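Chapter 7
Learning From What People Show Us

I spent most of one February trying to write a program that would close a laptop. I had the angles, I had a force limit, I had a very handsome diagram on graph paper, and on the machine in our lab the thing worked beautifully. Then Ailbhe Ní Mhurchú, who had the desk across from mine at Weneseck, swapped in her own laptop while I was getting coffee. Her hinge was stiffer than mine, and my program pushed, hit its force limit and stopped with the lid half down. I raised the limit. The next laptop slid backward across the table.

If you worked through Chapter 6, you already know the name for my trouble. I'd written down the task as I imagined it, and every new object was a chance for the world to disagree with me. This chapter is about the other way of doing it, where a person performs the task many times, we record what the gripper saw and how it moved, and a model is trained to produce the same kind of motion when it sees the same kind of thing. The usual name is imitation learning, or behavior cloning when we mean the plainest version of it. I'll use both, and I'll try to be careful about which is which!

The plain version is so simple that students tend to distrust it. You have pairs: what the camera saw, and what the person did next. You fit a function from the first to the second. That's supervised learning, the same as in Chapter 3, with a motion where the label used to be.
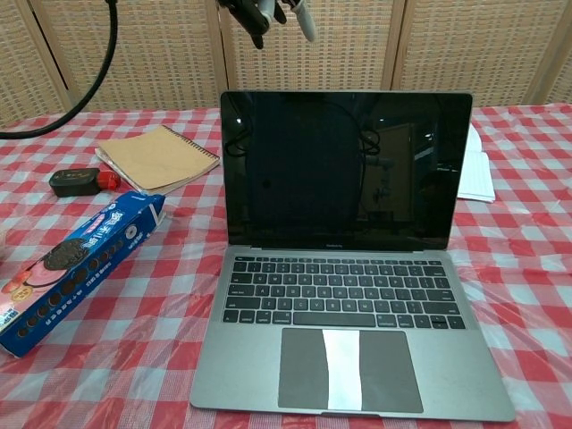

So where does it get hard? Mostly in the data, and that's where I want to spend our time before we touch any math. In the Skotance study, which we'll follow through this whole chapter, the group collected 4,000 demonstrations of small tabletop jobs (opening and closing things, moving things, putting things back) and then threw out 1,418 of them. I remember being shocked by that when I first read the report. Some had dropped frames, and some had a clock mismatch between the camera and the joint readings, so that the hand seemed to move before the person had decided anything. A fair number were simply bad tries, where the operator fumbled and recovered. Whether to keep those last ones is a real question, and we'll come back to it in Section 7.3, where I argue for keeping more of them than Skotance did.

Then there's the matter of what surrounds the object. If every demonstration is filmed on the same bare gray bench, the model is free to use the bench as a clue, and it will. Move to a kitchen with a patterned tablecloth and snacks lying next to the computer, and the performance falls off in ways that look mysterious until you go back and look at the training pictures. Ailbhe calls this "learning the furniture." Clutter, glare and ordinary household mess belong in your training set, and I'd take a smaller collection from many rooms over a big one from a single tidy lab – though how much smaller is something you'll get to measure for yourself in the Corrigan exercise.

The last difficulty is drift. A cloned policy makes a tiny error, which puts it somewhere the person never went, where it makes a slightly bigger one. Section 7.4 covers this properly, with the Molis correction method, in which an operator takes over partway through a run and the takeover itself gets added to the data.

You'll need the notation from Chapter 3 and a little patience with subscripts. If probability makes you nervous, read Section 7.1 twice and skip the starred paragraphs on the first pass – I did exactly that when I was learning it.

7.1 What Counts as a Demonstration?

Let's start with a single recorded try, from the moment the gripper begins to move until the operator presses stop. We'll write it as a list of steps, and each step holds an observation and an action.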